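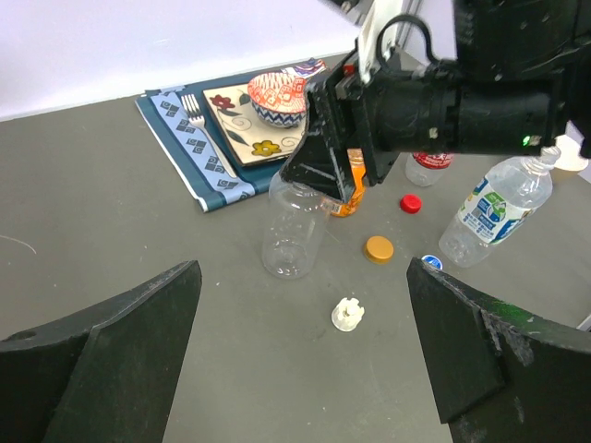

Wrist view from one arm, with the second arm over a clear bottle. Bottles and caps task, Trenilness bench.

Trình project: progress report to the Sekel fund
Prepared by Milagros Giraldo, 10th March

Dear Hằng Cao,

Thank you for your patience with this one, and for the kind note you sent after our last report, which I read out to everybody over lunch. It has been a good stretch for the software side of the project, with one disappointment that I will get to, and I would like to take you through it in some detail because I know you enjoy the detail.

Where the planner stands

When we last wrote, the two arms were taking turns. One would finish its motion, park itself well out of the way, and only then would the other begin. It was safe and painfully slow. Trinh Mạch has now replaced the turn-taking with a shared planner that reserves space for each arm a short way ahead in time, so both can be over the table together as long as their reserved spaces don't touch. The old parking code is still there as a fallback, and we expect to keep it through September at least.

The reservations were too generous at first (the arms behaved like two very polite people at a doorway, each waiting for the other), and Trinh spent a good while shrinking them around the wrist and fingers, where most of the false conflicts came from. The fingers now have their own, tighter shape in the collision model. Planning still stalls now and then when both targets sit close together, and the fix for that is in review.

Seeing the small things

Diệp Lục has been looking after perception. Clear bottles remain our hardest objects, especially the small ones without a label, and a gripper coming down from above hides the neck at the very moment we most want to see it. Her answer has been to let each arm borrow the other's wrist camera. If the arm doing the grasp loses sight of the bottle, the estimate is carried by the view from the other side. This asked a lot of our calibration, which used to be done by hand and is now a script that anyone on the team can run before a session.

Caps are coming along nicely. The detector handles red and yellow ones well. White caps are less reliable, and the sports kind with a spout in the middle is still sometimes reported as a small cup, which then sends the grasp planner off with quite the wrong idea. We collected 250 new labeled views for this and the retrained model is running on the bench now.

We have also stopped clearing the table of everything that isn't part of the task. Plates, cutlery, napkins and wrappers stay where they are, and the planner has to treat them as things to leave alone. Patterned cloth gave us a rush of false detections in the beginning. Diệp turned most of them away with a check on height above the table, though a flat cap lying on a napkin can still be missed by the same check, and she is not happy with it yet.

The disappointment

We had hoped to hand the first packaged release to our partners at Fatstead by now, and we have not. Quang Lại found that the logging tool dropped messages whenever both arms were streaming video, so 19 of our 50 trial recordings can't be replayed from start to finish. We chose to fix the logger before releasing anything. The new one writes each arm's stream separately and lines them up afterward, and the runs we have made with it replay properly. The 19 trials will be repeated, and I would rather not quote you a success rate until they are.

Budget and next steps

Spending is in line with the plan, apart from extra storage for the recordings, which we covered from the travel line. Before the next report we mean to repeat the lost trials, merge the fix for close targets, and send version 2 of the planner to Fatstead with a proper installation guide. Quang has started on the guide and would welcome a reader from outside the team, if anyone at your end has an afternoon to spare.

With warm thanks from all of us,
Milagros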